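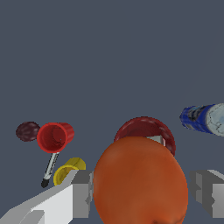
Marmalade talk, Dorkow Hall, August. Speaker notes, second version.

Slide 1. Good evening. Thank Katsuhiko Noguchi for the invitation and for the loan of the good microphone. Say who I am. Wait for the two people who always come in late.

Slide 2. Why I started. I inherited a preserving pan and a great deal of confidence, and only the pan was any use. My first batch set so hard I had to chip it out with an oyster knife. Pause. If they don't laugh, move on quickly, there's a worse one coming.

Slide 3. Choosing fruit. Sevilles if you can get them, and have a neighbour with a tree if you can't. Thick rind, plenty of pips, no wax. Pips go in the muslin. Do not let anybody start on pectin powder here. Noman Paracha will try. Promise him five minutes at question time and then lose track of the clock.

Slide 4. The overnight soak. I used to skip this. My sister used to give my marmalade to the school fete, where it came back the following year with a new ribbon on it.

Slide 5. Sugar. Warm it in the oven first. Read out the Afridi recipe card, which calls for "sugar, enough". Admit that I have followed it for years and it has never been the same amount.

Slide 6. Setting point. Cold saucer, small spoonful, push with a finger. If it wrinkles, off the heat. Mention the thermometer for those who favour science. Mine has a colour strip that faded in the second winter, so I now favour saucers.

Slide 7. The Cevcombe show. I came fifth. The judge's card said "cloudy, but sincere" and I have it on the fridge. Explain about skimming, and about resting the pan before you jar so the peel doesn't all float to the top and sulk.

Slide 8. Jars. Hot jars, hot marmalade, lids on straight away. Label them. I have a shelf at home that could be apricot.

Questions. Tasting is at the back, crackers supplied. Please return the spoons.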